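The Naltden shelf bracket carries a single shelf up to 300 mm deep. It is made by Korken from folded steel, powder coated in white or black, and sold in pairs.

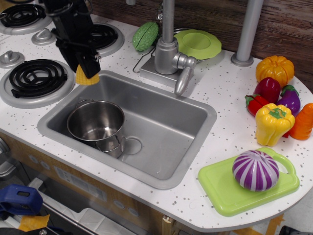 *By the Runavby product desk | Friday, June 16, 2023*

The bracket replaces the older Kovács model, which we stopped stocking in April. The hole spacing is the same, so it fits existing wall plugs.

| | |
|---|---|
| Item no. | 1673 |
| Shelf depth | up to 300 mm |
| Bracket spacing | 500 mm maximum |
| Finish | white, black |
| In the box | two brackets, shelf screws |

Wall screws are sold separately. Choose a type that suits your wall. Order the matching end cap as item no. 661.
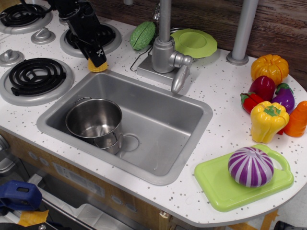
**Can I use the brackets in a bathroom?**

The coating handles normal humidity, but keep the brackets out of the shower area and touch up any scratches with metal paint.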